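The fifteen-minute house reset, six weeks in

I should say up front that I don't believe in cleaning routines. I believe in cleaning, which I do badly and in bursts, and I believe in the look on my mother's face when she visits. But the routine as a product, something a person sells you with a printable chart, has always smelled funny to me.

So when a friend forwarded me the Promura method in the fall, I read the whole thing with my arms folded. The claim is that if you do one fifteen-minute "reset" each evening, same rooms, same order, you never have to do a big clean again. Never! There is a starter guide, a paid guide, and a members area where you can read 3,834 testimonials. I read maybe forty of them. They all seem to have been written by the same cheerful woman with different numbers of children.

I decided to try it for 6 weeks. I didn't pay for the paid guide.

Week one was fine, in the way week one of anything is fine. I set the oven timer. I did the kitchen first, then the hall, then the bathroom, and when the timer went off I quit wherever I was, once with a wet rag in my hand. The place looked better. Of course it looked better. I had put in an hour and three quarters of cleaning that week, and before that my usual figure was a lot closer to zero. You could get the same result from any method, including the Cornotia method, which I just made up by reading the label on a bottle of floor cleaner.

That's my first complaint with this whole genre. They compare the routine to doing nothing. I would like to see it compared to one guy with two free hours and a podcast.

Week two I started noticing what fifteen minutes leaves out. The inside of the oven. The top of the fridge. Behind the toilet, where I'd prefer not to linger in print. The guide says these things "take care of themselves once the surfaces are under control." They do not. I checked. The top of the fridge was exactly as furry on day fourteen as it was on day one.

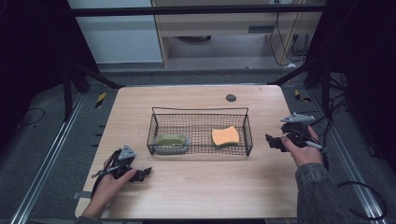 The other thing the guide leaves out is stuff, meaning the stuff you are told to buy. By the third week I'd been nudged toward a caddy, a second caddy for upstairs (I don't have an upstairs), color-coded cloths, and a squeegee from Skosdale that costs more than my shower curtain. There's a section called "Your Toolkit" and every item in it is a link. I added up the cart out of curiosity and got to 162 dollars before shipping. For wiping! I used an old T-shirt and dish soap for the full run and I can't tell you what I was missing, which I suppose is what they'd say too.

I asked Annick Langlois about it. She cleaned offices for years and now runs a small crew, and she is the only person I know whose opinion on this I'd put money on. She hadn't heard of Promura. I explained the timer and the order of rooms and she listened politely.

"So you clean a little every day," she said.

Yes.

"People pay for this?"

She did have some advice, and it was better than anything in the starter guide. Let the cleaner sit before you scrub. Do the dusty jobs before the floors. Don't keep a sponge past the point where you'd be embarrassed to hand it to a guest. She also said most homes get dirty in three or four spots and people waste their energy on the rest. I asked if she'd ever thought of writing that up and she said, writing what up?

Weeks four and five I slipped. I missed four evenings in a row in November when I had a cold, and the guide has a page for this too, about forgiving yourself, with a link to a journal by Pakzad that has 1,000 prompts in it. I can't think of 1,000 things to say about my countertops. I can barely think of this many.

Here's where I have to be fair, and I don't enjoy it. On the last night of week six I did the kitchen without setting the timer, and without deciding to. I'd finished dinner and my hands went and did it. That counts for something. I've read enough habit books to know what they'd call it, and I'm not going to use the word. My suspicion is that I'd have gotten there with any rule that was dull enough to remember, and that the chart and the members area had no part in it. I can't prove that. Neither can they, and they've got a checkout page.

So I'm keeping the evening kitchen. The hall I've dropped, it was never that dirty. The bathroom gets done when it needs it, and I've canceled the newsletter twice now and it's still coming. If anyone knows how to get off that list, leave a comment.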